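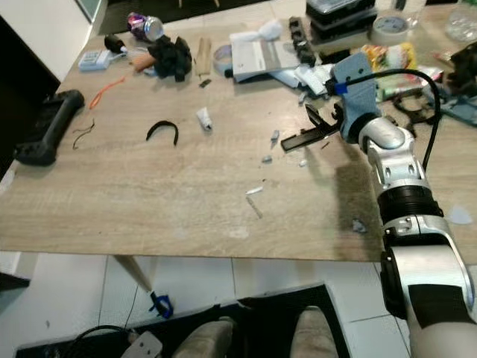
Larasati Pasaribu told the continuing education board on Wednesday that remote attendance checks should be the same for every provider, and that lawyers should not lose credit because a webcast dropped for a few minutes.

The board took up her comment while reviewing a draft rule on on-demand ethics courses. Under the draft, a recorded course counts toward the ethics requirement if the provider logs attendance at set points and keeps the log for two reporting periods. Live webcasts are already accepted on those terms.

The board received 577 written comments. Of these, 533 supported credit for recorded courses and 40 opposed it. The remaining four dealt with fees, which are outside the scope of the rule.

Tirta Lumbantobing presented the staff report. It recommends that a lost connection of less than five minutes be disregarded if the lawyer completes the next check. Longer gaps would require the lawyer to repeat the affected segment. The report also proposes a single form of certificate showing the course number, the credit type and the time completed.
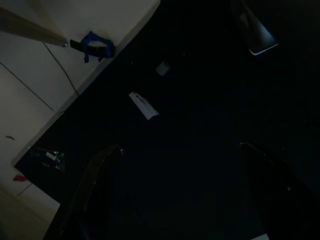

Effect on current providers

Viler and Trutimov, which both offer recorded courses in the state, would have to file sample logs before the rule takes effect. Courses approved under the present rule stay valid until their listed expiration. In-house programs with fewer than 330 enrolled lawyers may use a paper log for the first reporting period.

A revised text is due in July. Written comments on the revision go to Zahira Ginting at the board office.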